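Flandgate (control software)

From the Wondmont robotics wiki

Flandgate is a manipulation control stack for robot arms with two-finger grippers. It covers perception, grasp planning, motion planning and low level control, plus a simulator bridge used for most testing. Started by Trinh Tăng as a set of scripts for turning handles and knobs, later merged with the older Peng planner. Written mostly in C++ with Python on top. This article covers the main branch. For the mobile base fork see Fluvamville.

Contents
1 Overview
2 History
3 Architecture
3.1 Perception
3.2 Task layer
3.3 Planner
3.4 Controller
4 Simulation
5 Tooling
6 Known problems
7 Fluvamville fork
8 See also

Overview

Flandgate takes a task file and a stream of camera images, and puts out joint commands. Task file is plain text. One task per file, no nesting. A typical task is short: move to a part, close on it, turn or pull, let go, back off. Most of the bundled tasks are about fixtures, meaning things bolted down that have a part that moves. Levers, knobs, latches, drawer pulls, valve handles. Free objects (cups, blocks) are supported but get less attention and the grasp code for them is older.

The stack assumes one arm and one gripper. Two arms can be run as two separate instances, with no shared collision checking between them, so keep the workspaces apart.

Camera is expected at the wrist, looking out past the fingers. A fixed camera also works, with a different calibration file. The wrist view is the default all through the docs and in the test set.

History

First version was a folder of Python scripts by Trinh Tăng, written at Wondmont for a single lever-turning demo. No planner at all. The arm followed a list of poses saved by hand, and if the lever was moved, the poses had to be saved again. The perception script was added next, then a small state machine to retry after a missed grasp.

Peng was a separate project, a sampling planner with its own collision library, already in use at Wondmont for bin work. It was pulled in when the hand-saved poses became too much trouble to keep up. The two code bases used different frame conventions (Peng had Z down at the tool) and the conversion layer between them is still there. See Known problems.

The name Flandgate dates from the merge. Before that the scripts were just called "knobs", and some directories and config keys still use it, e.g. knobs_timeout_ms.

Architecture

Four processes, talking over shared memory on one machine or over TCP on two. Each one can be restarted without the others, in theory. In practice restart the planner and the controller together.

Perception

Takes color images, plus depth if there is any. Runs a segmentation network, then fits a part model to each segment. A part model is a rough shape and a joint: hinge, slide or fixed. Output is a list of parts with poses and a confidence number for each.

The network runs on one GPU. Dark parts on dark backgrounds are the weak spot, as are thin parts seen end on. The depth channel helps with the first and does little for the second. There's a fallback edge fitter for plates and panels, which looks for long straight lines and right angle corners. Tiled floors and walls used to confuse it badly, grout lines being long and straight too. The current version drops any line that belongs to a regular grid. Works on most tile. Fails on herringbone.

Fingers are masked out before segmentation. The mask comes from the gripper model and the current finger opening, not from the image, so a wrong opening value gives a wrong mask and then a phantom part near the fingertips. If a part shows up that follows the arm around, check this first.

Task layer

Reads the task file and steps through it. Each step has a goal, a timeout and a failure branch. Default timeout is 30 seconds per step. The failure branch can be retry, skip or stop. Retry without a limit is allowed and has caused trouble, put a limit on it.

Steps known to the parser:

approach: move to a standoff pose in front of a named part
align: rotate the wrist so the finger line matches the grasp axis
close: close until contact or until the set width
turn: follow a hinge joint by a given angle
pull: follow a slide joint by a given distance
release: open and back off along the approach line
home: go to the stored rest pose

Angles are in degrees in task files and in radians everywhere else. The parser converts. Config files are not converted.

Planner

Peng with changes. Samples grasp poses around the target part, throws out the ones that collide or can't be reached, ranks the rest, then plans a path to the best one. For a lever the sampler prefers poses near the free end, where less force is needed. For a T-shaped knob it tries the crossbar first and the stem last.

The default is 400 grasp samples per request. More samples helps in clutter and costs time. Setting it very low makes the planner give up on fixtures mounted close to a wall or a step in the floor, where only a narrow range of wrist angles is clear.

Collision checking uses boxes and capsules, not meshes. Each fingertip is one capsule, slightly fatter than the real tip. This is on purpose and should be left alone. People have shrunk it to get into tight gaps and then bent fingers.

Paths are planned in joint space and smoothed after. Smoothing can be turned off per step, handy for debugging since the raw path shows what the sampler was doing.

Controller

Impedance control at the tool, with stiffness set per axis. During turn and pull steps the stiffness is lowered across the direction of travel so the part guides the hand. A hinge estimate that is off by a little is then no problem. Off by a lot and the fingers slip, the slip check trips, and the step goes to its failure branch.

The slip check compares finger width and motor current against values taken right after closing. It needs a short settling time. Skipping that gives false trips, mostly on smooth round parts.

Force limits live in the robot config, not the task file. A task can ask for less force than the limit but never more.

Simulation

The simulator bridge replaces the camera and the robot driver. Everything above that runs unchanged, same processes, same messages. Scenes are made from a small set of pieces: floor, flat surfaces, mounting plates, fixtures, gripper. Textures are kept plain by default. Gray, black, white lines. The thinking is that geometry bugs are easier to see that way, and the renderer runs faster on the shared machines.

Color is used in a few places where it is useful for a person reading the output, such as fasteners on a plate. The network isn't supposed to depend on it and there's a grayscale test to check.

Scene randomization covers fixture pose, floor angle, light level and the starting wrist pose. It doesn't cover gripper shape. Fixtures are placed on the floor, on a raised surface, or near the border between the two. Border scenes are the hardest of the set. The depth step gives the segmenter a strong edge which has nothing to do with the fixture, and the planner has to keep one finger clear of the higher surface while the other goes down.

Random seeds are stored with each run. Seed 1616 is the one used in the tutorial and in the regression tests, so don't change what it produces without telling people.

Contact in simulation is stiffer than on hardware. Grasps which hold in the simulator may slip on a real lever. The usual advice is to tune force on hardware only and use the simulator for reach, collisions and task logic.

Tooling

fg-view: shows the wrist image with detected parts drawn over it. Overlays can be switched off with the O key for the bare render.

fg-replay: plays a recorded log back through perception and planning. Doesn't drive the robot. Logs from before the Peng merge can't be read.

fg-lint: checks a task file for unknown steps, missing timeouts and angles that look like radians. Runs in the commit hook. Warns on any turn over 45 degrees done in one step, which usually should be split with a regrasp in between.

fg-calib: wrist camera calibration. Needs the printed board. Run again after any bump to the camera mount, however small it seemed.

Nightly tests run the full scene set in simulation and post a table of passes and failures. The Sunday run also does the long randomized set and takes most of the night.

Known problems

Frame conversion between the Flandgate side and the Peng side happens in two places. They agree at the moment. Anyone touching one has to touch the other, there is a test but it only covers rotation about one axis.

Perception sometimes merges a lever and the body it's attached to into one fixed part. The planner then reports no movable part found. Moving the wrist a little and asking again often fixes it, and the approach step has an option to do so on its own (look_again = true). Off by default.

Parts that run out of the image on one side get a shortened model. For a long lever seen close up, the free end may be outside the view and the sampler picks a grasp too near the pivot. Back off and look again before closing. A proper fix using several views has been on the list for a while.

TCP mode drops the first message after a reconect. Harmless for images, not so harmless for stop commands. Use the hardware stop.

fg-view leaks memory when left open for days.

Fluvamville fork

Fluvamville is Flandgate on a wheeled base. It adds base motion to the planner and replaces the task layer with a behavior tree. Perception is shared and changes flow both ways. The controller is frozen at an older version, so impedance settings can't be copied straight across. Task files from the main branch need to be run through a converter, and look_again has no equivalent there yet.

See also

Peng (planner)
Fluvamville
Task file format
Wrist camera calibration
Scene set, border scenes 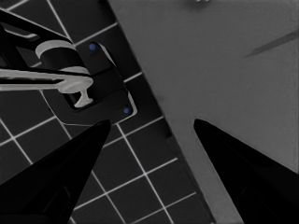

Simulated border scene with plain textures, fingers open, lever fixture on the tiled side.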